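31st October

The Jernisley Observing Society has concluded its autumn program on variable stars, and this entry records the results for members who were unable to attend. The principal subject was the eclipsing pair the Society has followed under the working name Rurow. Readers of earlier entries will recall that the two stars pass in front of one another as seen from our position, and that the combined light drops each time this occurs.

A total of 2884 brightness measurements were accepted into the final light curve. The number submitted was 3081. The difference consists of measurements made through thin cloud or with the comparison star too close to the edge of the field. These have been kept in a separate file and may be requested by any member who wishes to examine them.

The timing of the deeper eclipse is now well established. It arrived 4 minutes later than our published prediction, and the same delay was found at both of the Society's stations, Kimine and Szewczyk. An error in one observer's clock can therefore be set aside. Two explanations remain under discussion. The first is that gas is passing from the larger star to its companion, which would slowly change the period of the orbit. The second is that a third, fainter body is present and that the pair is being carried toward and away from us as it circles a shared center of mass. In that case the light has a slightly longer distance to travel in some seasons, and the eclipses appear late without any change in the pair itself.

The Society does not take a position at this stage. A single season cannot separate the two cases. Mass transfer should produce a delay that keeps growing in one direction, while a third body should produce one that rises, levels off, and reverses. Sota Kawaguchi has prepared revised predictions for both, and they begin to differ by a measurable amount only in the third year.

Members planning to observe in November are asked to note the following:

- Begin at least one hour before the predicted minimum and continue for one hour after it.
- Use the comparison stars marked on the revised chart. The earlier chart should be discarded.
- Record times in Universal Time only — local time caused considerable extra work this season.
- Submit unprocessed files together with the reduced values.

The shallower eclipse deserves more attention than it has received. Only 3 complete records of it exist, and its depth is the best available guide to the temperature of the cooler star.

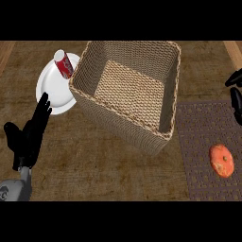
Wicker basket on a wooden tabletop.

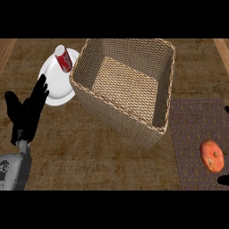

Kacper Jabłońska replied that the shallow eclipse would be difficult to record from Szewczyk before the end of November, as the star stands low over the town at the relevant hours, and asked whether partial records covering only the descent would be accepted. He added that he favored the third body, "but not strongly enough to put it in writing."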